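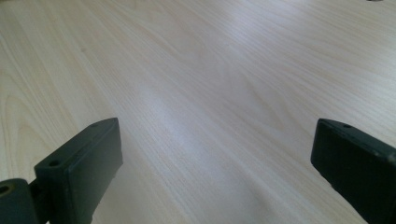 ## 3. Setting up the Betari label printer

Do this on a flat table, near an outlet. Not on the carpet. Allow 9 minutes, more if the roll is new.

1. Lift printer out by the base. Never by the lid.
2. Pull the orange tape off the lid and the one inside, by the roller. People miss the second one.
3. Plug the power cord into the printer first, then the wall.
4. Hold the power button for 2 seconds. Light goes green. If it blinks red, go to 3.2.

**Note:** the cord from the old Clamine printer fits but is the wrong voltage. Don't use it. Throw it out if you find it.

### 3.1 Loading labels

1. Open lid. Push both side tabs down untill they click.
2. Drop the roll in, labels facing up, loose end toward you.
3. Slide the guides in so they just touch the paper. Too tight and it feeds crooked.
4. Close lid, press FEED once. One blank label should come out.

Use the Jevar shipping rolls only. The cheaper ones leave glue on the roller and then you're cleaning it every other day.

**Caution:** print head stays hot after a long run. Let it cool before you reach in there. Keep sleeves and hair clear of the cutter.

### 3.2 Red light

- Blinking slow: out of labels, or lid not shut all the way. Press both corners.
- Blinking fast: jam. Power off, open, pull paper toward you. No scissors, no knives.
- Solid: too hot. Leave it alone with the lid open.

Still red after all that, write down what the light is doing and tell Jaruwan Phetsri. Don't keep restarting it.

### 3.3 Connecting to the order computer

1. USB cable, square end into the printer.
2. Open Printers, choose Betari, set as default.
3. Paper size: shipping, large. Darkness: 70. Anything lower and teh barcode won't scan.
4. Print a test page. Scan it. If it beeps you're good.

**Note:** for Villaseñor orders, switch to the small label and switch back after. The March batch went out on the wrong size and all of it had to be relabeled.

Counter read 2,647 at last cleaning. Write the new number on the card inside the lid when you clean it again.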